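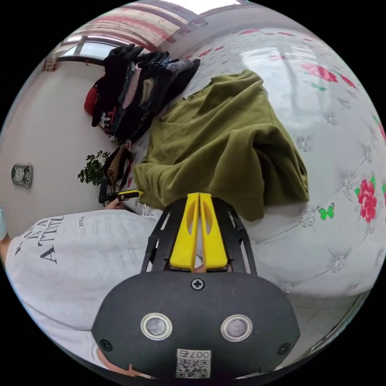 What do you do with the clothes people leave on the bed?

We fold them. Tops first, then trousers, then the small stuff, and everything goes in a pile by kind so you can lift it straight into a drawer.

About us

Wetcombe Home Folding. Laundry put away, wardrobes sorted, beds cleared. We started in November with one van and a folding board, and the board has since gone (hands are quicker). Now a team of 6, covering Wetcombe and the villages up the hill.

We don't wash and we don't iron. Plenty of good people do that already. We come in afterwards, when it's all clean and heaped up and you can't face it.

How a visit goes

Most visits are a morning, 9 till 12. We work on your bed as it's the biggest flat surface in most homes, and we leave the bedspread on unless you tell us otherwise. Quilted ones are nice to work on, things don't slide about so much. Shoes off at the door, masks on if you ask.

Sweatshirts are the slow bit. Thick, soft, never lie flat. Pick up by the hem, shake once, lay face down, sleeves in, bottom third up, then over. Cuffs tucked so they don't poke out of the pile. Same way every time, so the next person on the team can carry on from wherever the last one stopped.

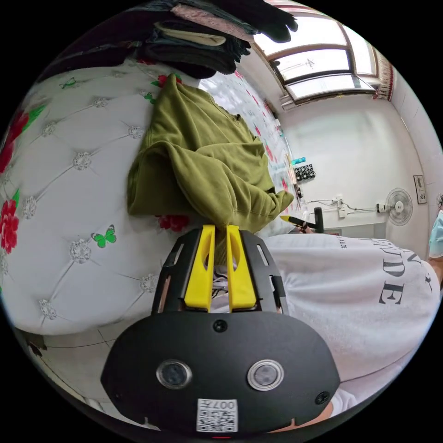

Olive sweatshirt gripped at the bottom, folded pile at the back of the bed.

Piles

Heavy things at the bottom, light things on top. Darks together if you like it that way, some don't mind. We ask on the first visit and write it on your card. Anything with a missing button or a hole goes to one side for you to look at, we never throw anything out ourselves.

Last year we did 1,327 visits, and 236 of those were for new customers, mostly neighbours of old ones. Thankyou, keep telling them.

Where we are

Unit behind the Dvorak bakery, Wetcombe. Ring the side bell, the front one is thiers. Our drawer dividers and shelf baskets come from Busunen and we keep a few in the van if you run short. Brunedmont customers: same prices, first slot is 10 instead of 9 because of the bridge.

Booking

Phone or drop in before 4. Tell us how many beds' worth you think you have. People nearly always guess low so we leave a bit of time spare. Regulars can have the same slot every fortnight, just ask.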